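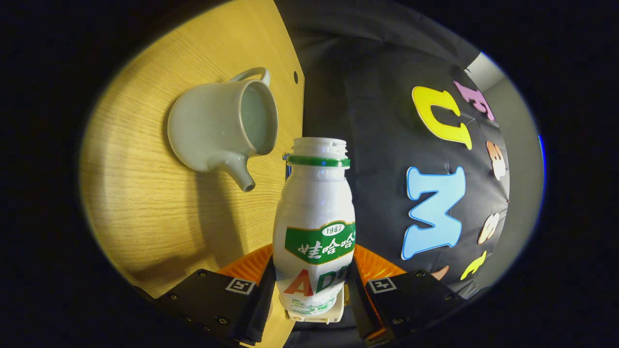 Ticket 2050: Breakfast table, liquid on surface
Opened by: Mamta Joshi
Assigned to: Houshang Kazemi
Site: Greltemport, demo room
Priority: 4
Status: Open, monitoring

Reported problem
Liquid found on the tabletop after the morning setup. Reporter suspects either the Kiani pitcher or a drink bottle.

Log
HK: Filled pitcher with 500 ml of water and stood it on dry paper for 50 minutes. Paper stayed dry. Poured through the spout into a measuring cup. A few drops ran back down the outside when the pour was stopped slowly. No cracks found in the glaze.

HK: Asked reporter whether bottles are left open between uses. Reporter confirmed that they sometimes are. An open bottle that gets knocked over would reach the cable hole quickly. 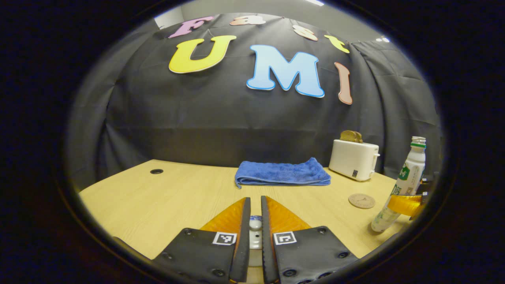 MJ: Layout changed as requested. The toaster has to stay on this table because the Stesel cart has no outlet. The folded blue towel is beside it, with the cork coaster in front, and the bottle has its cap on. Please confirm the towel is far enough from the toaster slot.

HK: Not far enough. Move the towel to the opposite end before switching the toaster on. Pitcher goes on the Henik tray when full.

MJ: Done. Tray is one size too small for the pitcher and the cups together. Cups moved to shelf.

HK: Acceptable. Check under the cable hole at the end of each day and add a line here if anything is found.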